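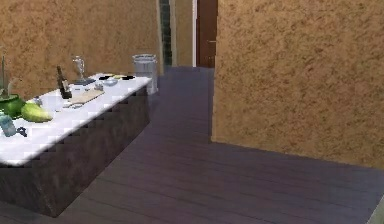
Green fruit on a white kitchen counter.

Melons are coming back to Kaplan Street, and I'm happier about this than a grown adult should be. Kevser and Cengiz Toprak have the keys to 103 Kaplan, the old shoe repair place next to the laundromat, and they're opening a produce store there the last week of June. It's going to be called Mostico. I asked what it means and Cengiz said it was the name on the sign when they bought the shelving from a shop that was closing over in Dralham, and the sign came with the shelving, and it was a nice sign. So there you go!

If you've moved to Adgate in the last few years you may not know what you've been missing. We used to have a fruit stand on the corner by the bus stop, the one with the striped awning, and every summer it had a wooden bin out front full of melons, piled up so high that you took one from the top very carefully. It closed when the owner retired. After that it was the supermarket out by the highway or nothing, and I've had words with the supermarket about its cantaloupes before, in this very column, so I'll leave it alone this time. (They were like candles. I'm done.)

The Topraks are not new to this. Kevser told me their parents sold fruit off a truck in Dralham for 40 years, and she and her brother grew up doing the Saturday run before they were tall enough to see over the tailgate. She went into bookkeeping after school and he drove deliveries for a bakery. Last fall they started talking about a store, mostly as a joke, she says, until Cengiz called her one night and told her he'd gone and measured the windows on Kaplan.

Most of the fruit will come from Ozan Sönmez, who farms outside Dralham and grows more kinds of melon than I knew existed. I drove out to see him on Thursday and came home with a notebook full of names I can't spell. He has the regular striped watermelons and a small dark one that he says is the sweetest thing he grows. He has long pale ones for later in the season, the sort that keep in a cool room well into the fall, and he's very proud of those. He's promised Mostico 1,000 melons for the opening stretch, weather permitting, and when I asked him whether that was a lot he laughed at me for quite a while.

The weather part is the one thing making everybody nervous. We had that cold wet spell in spring, if you remember, when the ball field was under water and they had to call off the pancake breakfast. Ozan lost a planting to it and had to put the whole row in again. The early fruit is fine, it was under cover, but the stuff in the open field is behind, and he doesn't want to pick it before it's ready just to fill a shelf. Kevser agrees with him. Cengiz also agrees with him but would like it noted that there's a bin to fill.

I did ask about prices, because I know that's what you all want. They haven't settled on them. Kevser says they'll be a bit more than the supermarket on the small ones and less on the big ones, and that there'll be a shelf by the register with bruised and odd-shaped fruit at half price from four in the afternoon. You'll also be able to buy a half or a quarter, wrapped, which is great news for me as a person who lives alone and has eaten a whole watermelon out of guilt more than once.

It won't all be melons. There'll be tomatoes and cucumbers and peppers through the summer, onions and potatoes all year, eggs from two different farms, and a cooler with yogurt and white cheese. Khang Đàm, who has the noodle place across the street, has been asking for a closer supply of herbs for ages, and he's already put in a standing order for cilantro and mint. He told me he's been getting up at five to drive for it. "I'm going to sleep until six," he said, and I've never seen a man look so pleased about six.
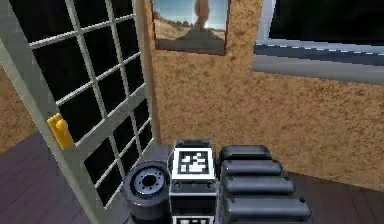
The building itself needed more work than they'd planned on. The floor had decades of shoe glue in it, and the back room had been used to store, as far as I could make out from Cengiz, every broken chair in the county. They've had the wiring redone and a new sink put in, and the town inspector signed off on the plumbing last week. Still to come is the final health inspection, which they're expecting any day. If that goes through without a hitch they'll open on schedule, and if it doesn't it'll be a week later.

Güven Bayram did the carpentry. You might know his work from the benches at the train station, or from the little free library on Mill Road that looks like a lighthouse. He's made the melon bin, and he made it on wheels, so it can go out on the sidewalk in the morning and come back in at night. The town gave them a permit for it as long as people can still get by with a stroller. I watched him test it with a wheelbarrow of bricks going up and down the curb, and it rolled beautifully until it got to the storm drain, so he's going back to bigger wheels.

Parking, before you write to me about it. There are the spaces on Kaplan itself, and there's the lot behind the laundromat, where the owner says he doesn't mind Mostico customers for twenty minutes or so as long as they keep out of the two spots by the back door. The bus stops right at the corner. Kevser is also looking into a delivery day for people who can't get out easily, probably within town only to start with, and she's after somebody with a valid license and a strong back. If you've got a teenager home for the summer, give her a call or just knock on the door, they're in there most afternoons.

Hours are going to be eight to seven, Tuesday through Saturday, and a shorter day on Sunday. They'll be closed Mondays so they can go out to the farm.

Now, since I had Ozan cornered between two rows and he couldn't get away, I got him to tell me how to pick a melon. I've been thumping them all my life. He says thumping is fine if you know what you're listening for, and then he thumped five in a row and had me guess, and I got one right. What he does himself is turn the thing over and find the patch where it sat on the ground. On a watermelon he wants that patch a creamy yellow, and if it's white he leaves it alone. Then he picks it up next to another one the same size and takes the heavier one. For the netted kinds he smells the end where the stem was, and if it smells like nothing it'll taste like nothing. His mother kept hers on the kitchen floor under the table and wouldn't allow one in the fridge until it had been cut, and he still does it that way. I've started doing it too and have stubbed my toe twice.

He's got opinions on salt as well (yes on watermelon, never on anything else) and on people who put melon in a smoothie, which I won't print.

There'll be a tasting on opening day, starting at ten, with Ozan cutting up one of everything he's got ready. They've ordered 300 paper plates, and Kevser thinks that's far too many and Cengiz thinks they'll run out by noon. I'm with Cengiz on this one. When the bakery opened on Kaplan the line went past the post office, and that was in the rain. Khang is going to set up a table out front with cold noodles, and I'm told there's a watermelon and mint drink in the works that he won't let anybody try yet.

One more thing. The Topraks would love to have any old pictures of the fruit stand by the bus stop, especially ones with the awning, to hang behind the register. They'll scan them and give them back the same day. I know some of you have them, because I've been shown them at length at birthday parties. Drop them off at 103 Kaplan in the afternoon, or leave them with me at the front desk here and I'll walk them over, and yes, I'll probably come back with a melon.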